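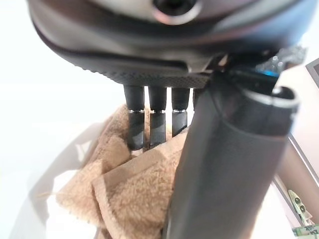
27 January 2020
Nernance textile workshop, folding bench
Entry by Lihua Lü

Subject: fleece towels, handling and folding, first session.

The fleece towels were taken up today as a separate group from the terry. They had been recorded on the same sheet as the terry since July, and the notes on that sheet are of limited use for fleece. A new sheet has been opened. The earlier one should be kept in the binder but not added to.

The lot consists of 13 towels supplied by Allel, all in tan. Total weight on the bench scale before washing was 1,935 g. Individual weights were not taken, and should be before the next wash. The care labels were left on. One label had been sewn into the hem at an angle, and that towel was set at the bottom of the stack so that it can be found again.

Washing. All towels went through one cycle with the Detov liquid, no softener. They were dried on the rack by the window overnight and brought to the bench at the start of the session. The hems felt dry by hand. Two of the corners were slightly stiff where the clips had held them and relaxed after being rubbed between the palms.

Laying out. Each towel was placed on the bench with the label side down and smoothed from the center toward the edges. Fleece does not lie as terry does. It moves over the bench top as a single sheet when pressed from one side, and a ridge then forms ahead of the hand. Pressing straight down first and then drawing outward gave a flatter result. The nap shows a darker path wherever it has been stroked against its direction. These marks were ignored today, although they make it difficult to tell a shallow crease from a change in the nap. A lamp placed low at the side of the bench would help with this and has been requested.

Picking up an edge. Colleagues should note that a single layer is easy to take hold of at the hem and awkward anywhere else. In the middle of the towel the fabric bunches under the fingertips before it lifts. When two layers lie together they tend to cling, and the lower one comes up with the upper. The hem should therefore be opened slightly with one finger before the upper layer is taken. Pulling sharply separates the layers but shifts the whole towel out of square.

Folding. Three methods were tried.

Method A, halves. Folded once across the length, then once again. Quick, but the outer fold sprang open when the hand was removed. The finished towel was thick at one side and leaned when stacked.

Method B, thirds. Folded in from both long sides, then in half. The edges met well and the stack stood straight. This took longer, mainly in matching the first third by eye. A strip of tape on the bench as a guide would remove most of that time.

Method C, rolled. Folded in half lengthwise and rolled from the short end. The rolls held their shape in the Hou bins and loosened on the open shelf. Suitable for the bins only.

Method B is proposed as the standard for the shelf. Method C may remain in use for the bins until a comparison has been made over a longer period. Method A is not recommended for fleece, though no change is suggested for the terry, where it works well enough.

Stacking. The shelf is 80 cm wide. Towels folded by method B were placed with the folded edge facing out. The stack settled by a visible amount under its own weight during the session – the height should be measured at the beginning and end of the next one. No towel slid out when the stack was pressed lightly from above.

Lint. A small quantity of tan lint was collected from the bench with the brush at the end. It has been placed in a labeled envelope in the drawer. The bench should be brushed before any white terry is put on it.

Corrections to the previous sheet. The line reading "fleece, fold as terry" has been struck through and initialed. The washing temperature was left blank in two places and could not be recovered, so these remain blank.

For the next session:
Weigh each towel separately.
Put down the tape guide for method B.
Repeat methods B and C after a second wash with the same Detov liquid.
Ask Allel whether the nap direction is the same across the lot – two towels appeared to run the other way, but this was judged by touch only.
Return the borrowed rack clips to the terry bench.

L. Lü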